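Opinion > Robots > Kitchen cells

We use cookies to remember your settings. By continuing to read you accept them.

Clean the crumbs first

I love looking after a robot cell that handles food, and I think most shops go at it backwards. They start with the software. I'd start with a brush.

Our cell at Winska moves sliced bread from a tray to a box. It has one arm, a Gauthier gripper with soft pads, and a camera on a short post. Last September it dropped 668 slices in a month, and everyone wanted to retrain the model. I wanted to take the gripper apart first – and what a mess we found! Dry crumbs had packed in behind both pads, so the fingers closed almost 2 millimeters short.
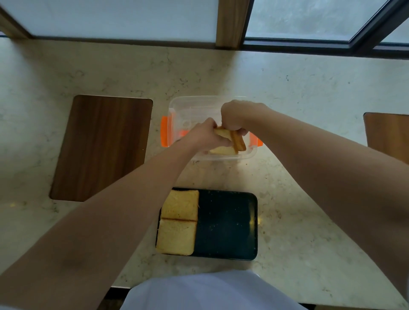
Bread is a wonderful thing to tune a machine on. It bends, it tears, it sheds all over the tray, and people handle it without thinking. So before I touch a single setting, I do the job by hand at a counter for half an hour and pay attention to how hard I squeeze. Then I go back and set the grip force to match. I've never regretted that half hour, and I've regretted plenty of afternoons spent staring at log files.

The folks at Plustlow, who run the same arm, swap their pads every 625 cycles no matter what. I think that's wasteful. Our current pair has done 2,289 and still grips beautifully, thanks to a dry brush at the end of each shift and a wipe of the camera window at 6 a.m. Bumodano sells a fancy cleaning station that does the same thing, and I'm sure it's nice, but it takes away the best part. With the pads in your hand you feel the worn edge or the loose screw long before any alarm goes off.

Give the brush to whoever runs the cell, and let them own the settings too – they'll be good at it sooner than you expect.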